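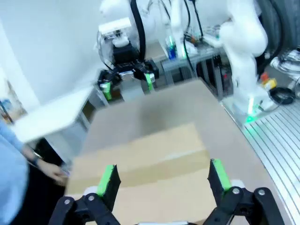 # Boxes, Tape and Returns: Frequently Asked Questions

You are reading the packing and sending FAQ for Stirkley, a small shop that sells refurbished desk lamps and mails them to people who have run out of patience with overhead lighting. It covers how we box things, how you should open the box, and how to get the thing back into the box if you and the lamp don't get along. Questions come from the inbox. Some have been shortened. One has had the swearing taken out.

## Before it ships

**What kind of box do you use?**

Plain brown cardboard, with flaps that meet in the middle. We tried a printed one for a while, with our name on the side in a very tasteful green. People stored things in it, so their relatives kept receiving birthday sweaters in a box that promised a lamp. We went back to plain.

**Is the box new?**

The outer box, yes. The padding inside usually isn't. We reuse paper from incoming deliveries, so if your lamp arrives wrapped in a page of somebody's garden catalog, enjoy the catalog. We take out anything with a name or address on it first.

**Why is there only one strip of tape on top?**

A single strip down the seam holds the flaps shut on a light box, provided it runs a few inches over each end and the two flaps meet properly. If they overlap or gap, the tape is doing carpentry, and it isn't qualified. Heavier orders get the H pattern: one strip along the seam and one across each short edge.

**Do you tape the bottom too?**

Yes. You'd be surprised how often we get asked this, and a little alarmed by how often returns come to us without it.

**Can you fit two lamps in one box?**

If they're both the Jillent, yes. The Jillent folds flat and has no opinions. The Dundevo has a weighted base and a long neck, and two of them in one carton will spend the trip hitting each other. Those go separately, at the same shipping price as one. We'd rather pay for the second box than read the email.

**Can I ask for gift wrap?**

You can ask. We'll put a sheet of tissue over the top and leave the invoice out. Tassanee Khamphan runs our packing table and can do a ribbon, but she has asked me to describe this as "weather permitting."

**How much empty space should there be in the box?**

Enough for padding on all sides and no more. When we've closed a box we give it a gentle shake. If anything inside replies, we open it and add paper. The other direction is a problem as well: if the flaps have to be leaned on before they'll close, the box is too small, and leaning harder doesn't change its size.

## When it arrives

**Where should I open it?**

On a table, ideally a wide one with nothing else on it. We know what your table looks like. Ours looks like that too by mid-afternoon. Clear a patch bigger than the box, since the padding has to go somewhere and it will go farther than you think.

The floor works if you don't mind kneeling. The bed doesn't work. The weighted base rolls toward whoever is sitting down.

**Can I cut it open with a knife?**

Please keep it shallow. There's padding under the flaps, and under the padding is a lamp cord, which looks very much like padding to a knife. Cut only the tape where the flaps meet. Short blade, light hand, and keep your other hand on the side of the box and well out of the knife's path.

If you can get a fingernail under the end of the tape, peeling works fine and leaves the box in better shape for a return. I mention it without wishing to jinx anything.

**The box is dented. Should I refuse delivery?**

Dents are normal. Corners get soft, sides pick up scuffs, and labels are sometimes applied at an angle that suggests the person was running. None of that means the lamp is hurt. A hole, a crushed corner deeper than your thumb, or a side that has been re-taped by a stranger is different. Take a couple of photos before you open it and send them along with your order number.

**My box has 1472 written on it in marker. What does that mean?**

It's the shelf number. It would be a great deal more impressive if we had that many shelves. We inherited the numbering with the racks and never got up the energy to change it.

**Something is missing. Where's the bulb?**

Check the small sleeve tucked along the inside wall of the box. Then check inside the padding. Then check whatever you've already put in the recycling. After that, write to us and we'll mail one, no photos needed. Most missing bulbs are found at step three, and people are very nice about it when they write back.

**What about the tiny hex key?**

Taped to the underside of the base. It used to be loose in the box, and we used to mail out a great many hex keys.

**The box smells like lemongrass.**

That's from Hà, the soup place next door. They have excellent ventilation, and all of it faces our loading door. The smell leaves the cardboard in a day or so. If you're local, have the number 24. If you're not, I'm sorry for bringing it up.

## Sending it back

**How long do I have?**

You have 41 days from delivery. Cleiton Lopes set the figure years ago, on the theory that people remember an odd number. They don't, but they do write in to ask if it's a typo. It isn't.

**Do I need the original box?**

It helps, because we know the lamp fits in it. Any sturdy box of a similar size is fine, though. We've received perfectly healthy lamps in boxes meant for boots, juice and a toaster oven. What we can't accept is a lamp in a bag. We've received that too.

**I flattened the box. Is it ruined?**

No. Open it out, fold the short flaps on the bottom first, then the long ones, and tape the seam inside and out. If the cardboard has gone limp along the folds, it's reached the end of its career and should be allowed to go. Find another one.

**How do I pack the Dundevo? It came out fine and it will not go back in.**

This is the most popular question we get, and we get it in a range of tones. The order goes like this:

1. Loosen the neck joint and fold the neck down along the base. It only folds in one direction. If it's fighting you, it's the other one.
2. Coil the cord and tuck it beneath the shade.
3. Line the bottom of the box with crumpled paper, two good handfuls deep.
4. Set the base in first, heavy end down, with the shade toward the long side.
5. Fill every gap. Then fill the gap you've decided is probably fine.
6. Close the flaps so they meet in the middle without bulging, and tape along the seam.

If you still have a section of neck sticking out after step six, go back to step one and be honest with yourself.

**Is it easier with two people?**

Much. One person steadies the box with a hand low on the side while the other folds and tapes. The steadying job sounds ceremonial, but a box on a smooth tabletop will slide away at exactly the pace you're pulling the tape. If you live alone, push the box up against a wall.

**What can I use for padding?**

Paper, old towels you don't want returned, the stuff it came in. We got a lamp last November packed entirely in single socks. It arrived in perfect condition. I've been asked to say that we can't return the socks.

Please skip packing peanuts if you can. They get into the shade, the socket and eventually our lunch.

**Should I write FRAGILE on it?**

You're welcome to. I've never seen evidence that it makes any difference, but it does seem to calm people down, and that counts for something. Write it on the side and leave the top clear for the label.

**Can the label go over the seam?**

Better not. Labels laid across the flaps tend to wrinkle, and a wrinkled barcode is a long vacation for your parcel. If the top is too small, put the label on the largest side.

**When do I get my money?**

We check returns at the packing table every morning at 10, and the refund goes out the same day the lamp is checked. Your bank will then think about it for a while. We have no influence over this, and neither, as far as I can tell, does the bank.

## Leftovers

**What should I do with the box if I'm keeping the lamp?**

Peel off the tape and label, flatten it, recycle it. Or hold on to it until the return window closes and then forget about it in a closet, like everyone else. If you have a cat, the matter is already out of your hands.

**Can I buy just boxes from you?**

We used to say no. Then we noticed people were ordering the cheapest lamp, returning it in a grocery carton and keeping our box. So yes, flat, in bundles. Email for the current price, and tell us which lamp size you want them to match.

**Can I drop a return off in person?**

Yes, at the side door, any time before 4. Knock loudly. Write your order number on the box before you leave home, as there's one pen at the door and it's on its second string. If we're in the middle of taping something, give us a moment - it's very hard to stop halfway.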